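Configuring Grasp Candidate Filtering for Bin Picking

Seltov Planning Tools - User Documentation

Applies to: Seltov Planner 6 with the Olau perception module

Purpose

This page explains how to filter grasp candidates before they are passed to the motion planner. It is intended for operators who have completed hand-eye calibration and can already receive a point cloud of the bin. Users who have not done so should begin with the page "Connecting a Depth Sensor."

Before you begin

Confirm that the bin model is loaded and that its walls are aligned with the point cloud. A wall that is out of place by even a few millimeters will cause valid grasps near the sides to be rejected. The gripper model must include all brackets and finger plates, together with a simplified volume for the cables and hoses at the wrist.

Step 1. Generate candidates

Open the Grasp panel and select Sample. The default setting produces 200 candidates per cycle, distributed over all detected parts. Parts that the Olau module reports with low confidence are shown in gray and receive no candidates.

Step 2. Remove candidates in collision

Select Filter, then Static Collision. The planner places the gripper model at each candidate pose and tests it against the bin, the table and the remaining parts. Clearance is set to 3 mm by default. Larger values are safer but may leave no usable grasp on parts that lie close together.

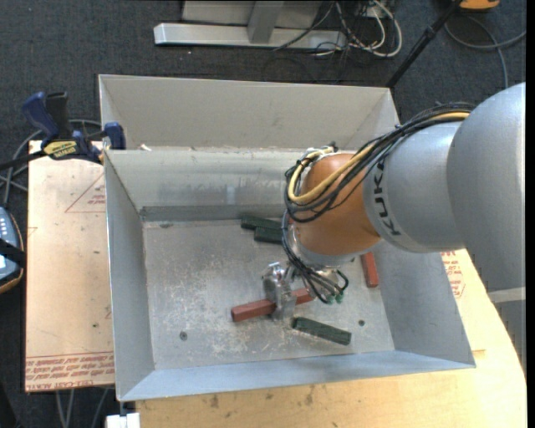

Step 3. Check the wrist volume

Cables change shape as the wrist turns, and a fixed model cannot represent them exactly. Enable Swept Wrist Volume so that the planner tests the full range of cable positions recorded during setup. If this option removes nearly all candidates, limit the rotation of the last joint before reducing the size of the volume.

Step 4. Rank the remaining candidates

Three weights are available: height in the bin, distance from the nearest wall, and alignment with the long axis of the part. For block-shaped parts, the Uvberg preset is recommended. It favors grasps across the narrow sides, close to the middle of the block.

Step 5. Verify the result

Run the selected grasp in simulation first, then on the robot at reduced speed with an operator at the stop button. Review the approach, the closing of the fingers and the retreat as separate stages. The cycle log records which filter removed each candidate - this is the first place to look when a part that seems easy to reach is skipped.

Common messages

Code 23, No Candidate After Filter: all grasps were removed. Review the clearance value and the alignment of the bin model.

Retreat Path Blocked: the grasp is valid, but the held part would touch a wall or another part on the way out. Increase the vertical retreat distance.

Related pages

Setting Up the Gripper Model
Exporting Cycle Logs
Release Notes, May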